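We use cookies to keep you signed in and to remember your display settings. Accept | Manage preferences

Ticket 772 – Scheduled posts publishing twice on personal blog
Status: Resolved
Opened by: Mabli Gethin
Handled by: Czesław Wróbel, Hostico blog support
Site: Ollcombe (personal journal, shared plan)

Opened July 28, 2022

Mabli wrote: Every post I schedule on my blog goes up twice. The second copy has the same title with a "-2" on the end of the address. Comments get split between the two, and the people on my email list get two notices for each one. I write most mornings and schedule for the evening, so it's becoming a nuisance. Posts I publish by hand are fine. I haven't changed the theme since January. I did turn on the Alidlow sharing add-on last month so new entries would go to my Facebook page.

Reply 1, Czesław: Thanks for the detail. I can see 20 duplicate entries on the site, all of them scheduled. Please don't delete any yet, as some of the comments are attached to the second copy. Can you turn off Alidlow under Settings, Add-ons, then schedule a short test post with one picture for ten minutes from now?

Reply 2, Mabli: Done. I used a paragraph from my drafts and a picture already in my media library. It still doubled. Both copies have the picture and the caption, so nothing is being dropped, it's just all there twice. Test post pasted from the editor: 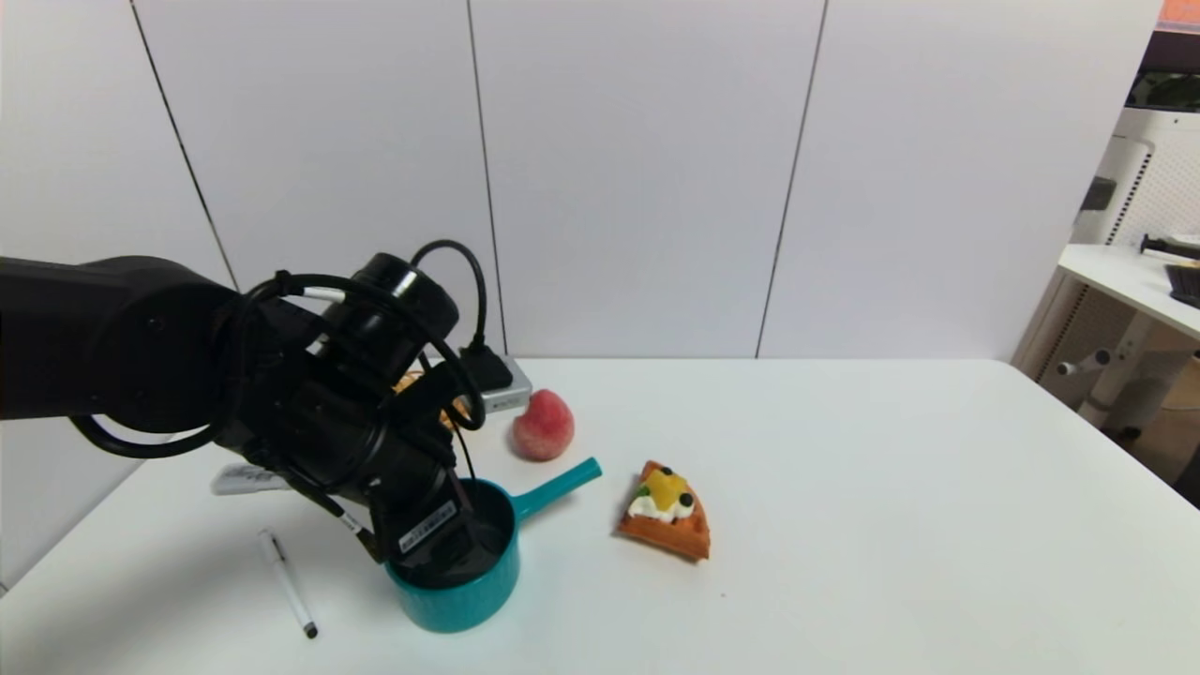
Test post picture: black gripper lowered into a teal cup.

Reply 3, Czesław: That rules out the add-on. I checked the task queue and your site has two schedulers registered. One is ours. The other was set up by the Głowacki import tool, which you would have used when you moved your old journal over. It should remove itself when the import finishes, but the log shows the import stopped at entry 156 and was never closed off. Both schedulers pick up the same post at the same minute.

Reply 4, Mabli: I remember the import stalling. I copied the last few entries across by hand and forgot about it. Do I need to run it again?

Reply 5, Czesław: No. I've cancelled the import and removed its scheduler. I also merged the duplicates – the original address is kept in each case and the "-2" address redirects to it. In all, 76 comments were moved. They keep their dates and names, but replies that were nested more than two deep will show as flat. Please turn Alidlow back on and try one more scheduled post.

Reply 6, Mabli: Scheduled one for 6 pm and it went up once. One email, one Facebook link. The merged comments look all right, apart from a conversation under my entry on giving up my colour-coded diary, where the order is a bit off. I can live with that.

Reply 7, Czesław: The order follows the time stamps, and two of those comments have the same one. If you want to swap them, open Comments, choose Edit and change the minute on either. I've removed the test post and its duplicate. The picture is still in your media library.

Resolution: unfinished import left a second scheduler active. Import cancelled, scheduler removed, duplicates merged. Closed by customer.

© Hostico Blog Support | Contact the help desk | Back to top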